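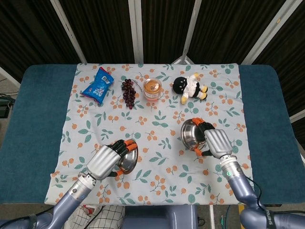 Kisness Printed Table Cloth, Berry and Leaf

Item 835
Category: Table Linens and Covers
Supplied by: Zaltholm Institutional Furnishings
Page last revised: 19 February 2024

Overview

The Kisness Printed Table Cloth is a light blue-gray cover with a repeating pattern of orange berry clusters and teal-green leaves. It is intended for activity tables, snack tables and shared work surfaces in schools, day programs and residential settings. The cloth may be laid over a bare table or over a padded tabletop, and it may be used at a size smaller than the table when the edges are to remain exposed.

The berry and leaf print is offered for rooms in which a plain cover would show every mark between launderings. The ground color is pale enough that bowls, cups and small items placed on it are easy to find, including by persons with reduced vision. Customers who require an unprinted cover for sorting or matching activities should order the Madigan Plain cloth, which is cut to the same dimensions.

Use at Snack and Activity Times

The cloth is well suited to tables on which food and play items are set out together. A typical setting consists of a row of items along the far edge, such as a bag of snacks, a bunch of grapes, a lidded dessert cup and a small plush toy, with stainless steel bowls brought to the near side for serving or sorting. Shallow bowls are recommended. They can be reached into from a seated position and are simple to stack after use.

Fresh fruit should be rinsed and drained before it is placed on the cloth. Grape and berry juice will mark the lighter areas of the print if it is left overnight. Dessert cups should remain closed until they are to be eaten.

Plush toys and other fabric items should be kept apart from open food. Programs that follow a written hygiene plan may wish to reserve one cloth for meals and a second for play. The cloth is available in a pack of 2 for this purpose.

Fitting

Lay the cloth with the printed side up and smooth it from the center outward. On a padded tabletop, allow the cloth to rest without pulling; a tightly drawn cloth will creep back and form ridges under bowls. Cloths that overhang the table should not reach the seat of any chair. Clips are not supplied. Customers who wish to secure the cloth may order Flamimgate edge clips, which are suitable for tabletops up to 38 mm thick, padding included.

The cloth is not a heat mat. Pans and dishes taken directly from an oven or burner must be set on a trivet.

Care

Machine wash at 30 degrees Celsius with similar colors. Do not bleach. Tumble dry on a low setting or hang to dry. Iron on the reverse side if required. Shake out crumbs before washing, and treat fruit stains with cold water as soon as they are noticed.

Some softening of the print is to be expected with regular laundering and is not considered a defect. Cloths with torn hems should be withdrawn from use where residents or children may catch a finger or sleeve.

Ordering

Orders are accepted from registered institutional accounts. Please state the item number, the quantity and whether single cloths or packs are required. Mixed orders of printed and plain cloths may be placed on one form. Fabric samples are sent on request and need not be returned.

Cloths may be returned unwashed and in their original wrapping within 30 days of delivery. Washed cloths are accepted only in the event of a fault in the fabric or the hem. The account name and delivery note number should accompany all returns.

The next print run is scheduled for September. Accounts that need a large quantity in a single delivery are asked to give notice before that date, as small differences in shade may occur between one run and the next.

Inquiries regarding this item should be addressed to Aidan Gilmartin, Institutional Accounts, Zaltholm.

Related Items

Madigan Plain Table Cloth
Flamimgate Edge Clips
Shallow Stainless Steel Bowls
Padded Tabletop Covers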